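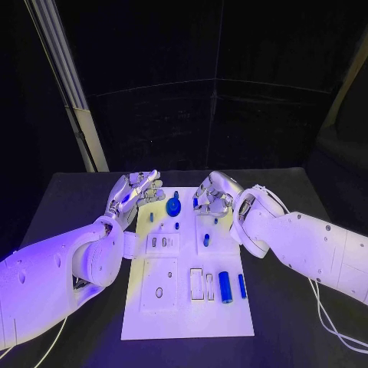

The Jundley open evening was sold to us as a look at the future of office lighting, and I went mainly to find out whether any of it would let me read a page without a headache. Velter, the lighting firm behind the refit, has a theory that cooler light in the afternoon keeps people alert. They had turned one area a violet-blue to make the point. A white board on a dark gray table took on the tint so completely that I wouldn't have trusted anyone to match paint or check a proof there. I lasted ten minutes and went looking for an ordinary bulb.

The tour itself ran 60 minutes, of which 30 went on a slide show. We were told the new fittings save money, though the chart had no figures down the side and the one question about it got a promise of an email. It hasn't come.

Upstairs was better. Room 614 has been left with its old tubes as a comparison, and I must say I preferred it – a slight hum, yes, but faces looked like faces. The guide called it "the before room" and hurried us through. I asked what the desks measured under the new lights and was told 600 lux, then told that it depends on the blinds. The blinds were shut.

The Jayawardena wing has the dimmers, which work from a wall panel with far too many settings. Two visitors ahead of me tried to get plain white and ended up with peach.

Coffee was free and the cookies were good. Parking on Wavham Street was neither, so take the bus if they run this again in the spring. I'd want to see the electric bills before I believed a word of it.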